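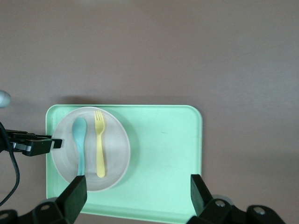 **Wuleo pauses its table-setting program after a gripper fault, and what we're doing about it**

*For immediate release, September*

Hi everybody. I'm Woo-jin Ji, and I run the arm program at Wuleo. Our communications person offered to write this one for me and I said no thanks, because it was my call to stop the arms and I'd like to be the one explaining it. So this is going to be a bit longer and a bit more rambling than our usual releases. Sorry in advance to the reporters who have to skim it!

The short version: we have paused every two-arm table-setting station we run, 56 of them, after a gripper failed to let go when it was told to. No one was hurt. A children's fork got snapped and a piece of it flew off the table. We think we know why, we have a fix going in, and we're not turning anything back on until the fix has been checked by people outside my team.

**What happened**

If you haven't followed us, our stations lay out meals for little kids. Tray, plate, spoon, fork, that kind of thing. The program is built for daycare kitchens, where the staff would much rather be with the children than lining up cutlery. One arm steadies the tray, the other picks and places, and they swap jobs depending on what's closer. It's slow, gentle work and most of the time it's pretty dull to watch (I say that with love).

A little after 2:40 in the afternoon, at our Flanlow test kitchen, one arm placed a fork on a plate and got the command to open its fingers. The fingers stayed shut. The control software, which is Jirnima version 5, believed they had opened. So it moved on to the next step and told the arm to back away and the other arm to slide the tray over to the pickup spot.

You can guess the rest. One arm was hanging on to the fork by the handle, and the other one was pulling on the tray. The fork bent, the tines caught on the rim of the plate, and the whole thing let go at once. A tine landed on the floor on the far side of the walkway. One of our operators hit the stop button, and everything froze the way it should. From the stuck grip to the stop was 2 seconds. That sounds quick until you picture a three-year-old standing nearby.

There were no children in the building. Flanlow is a test site and always has been. But these stations are meant to end up in rooms next door to children, so I'm treating it exactly as if there had been.

**Why it happened**

Our grippers have two fingers that close toward each other, and each one reports its position back to Jirnima. After we pulled the gripper apart, we found a screw on one of the finger brackets had backed out far enough to let the bracket tilt. With the bracket tilted, the finger jammed, but the little sensor behind it kept turning. It reported a perfectly normal opening. The software had no reason to argue with it.

So that's the mechanical half. The other half is on us, the software people, and I want to be plain about it. Jirnima was trusting a single reading. We had the information to catch this. The motor was drawing far more current than it should with its fingers open, and a wrist camera was looking right down at the plate the entire time with the fork plainly still in the grip. We logged both of those things and we didn't use either of them to decide whether it was safe to move. I've had to say that out loud in a few meetings now and it doesn't get more fun.

We also went back through the records, and I have to tell you this wasn't the first hint. We found 326 placements where the motor current looked odd at the moment of release. Nearly all of them sorted themselves out before the next move started, so no alarm ever went off. Somebody should have been looking at those. That somebody is me, and I wasn't.

**What we're changing**

First, the hardware. Every finger bracket on every station is getting new screws with thread lock, and the screws get a paint mark so you can see at a glance if one has turned. It's low-tech and I like it a lot. Castaño, who make the brackets for us, are also sending a version with a small lip that stops the part from tilting even if a screw does come loose. We'll swap those in as they arrive.

Second, the software. In the new release, an arm can't leave the plate until the finger position, the motor current and the camera all agree that the grip is open. If one of them disagrees, both arms stop where they are and a light comes on. There's no retry. I know some of our operators were hoping for a retry (I've read your messages, all of them!) but I want a person to walk over and look before anything moves again.

Third, the two arms. Up to now, the arm that moves the tray only checked whether the other arm had *said* it was finished. From now on it starts at very low force, and if it feels the tray resisting, it gives up right away. We tried this with a fork deliberately clamped in place and the tray barely budged. We then did it over and over with spoons, with different plates, with the tray pushed partly off to one side, and I got quite bored, and that was wonderful.

And last, the cutlery itself. We'd been using light plastic pieces because that's what daycares use, and we're going to keep doing that. But we hadn't tested how they break. Now we have a bin full of broken spoons and a much better idea of which ones crack into pieces and which ones just fold over. We'll publish that list for anybody who wants it, including people who have nothing to do with robots.

**What this means if you're a customer**

If you have a station, it's already switched off from our end. Please leave it that way, and please don't try tightening the finger screws yourself, even if you can see one that looks loose. Too tight is its own problem with these brackets. One of our technicians will come to you, do the bracket work, load the new software, and stay through a full lunch setup to see it running properly. You won't pay for the visit, and you won't be billed for any of the time your station is off.

If you've ever seen a gripper hold on to a spoon or fork a bit too long, I'd love to hear about it, even if it was months ago and even if it seemed like nothing. Tell us what it was holding and where the tray was, if you can remember. A couple of you have already sent in phone videos and they've been more helpful than half of our own logs.

I don't have a restart date to give you. The outside reviewers have the new release and the repaired grippers now, and they'll take as long as they take. When they're done we'll put out their report in full, including anything in it that makes us look bad.

I'd also like to thank the operator at Flanlow who reached the button. She has asked me not to use her name, so I won't, but she was eating a sandwich at the time and still got there before I'd even stood up.

**Press questions**

Send them to the Wuleo press desk and mark them for me. I'll answer as many as I can myself. Reporters who'd like to see the jammed bracket are welcome to visit the Flanlow test kitchen in the mornings, and we'll have the old one and the repaired one out on a bench next to each other.

Woo-jin Ji
Arm program, Wuleo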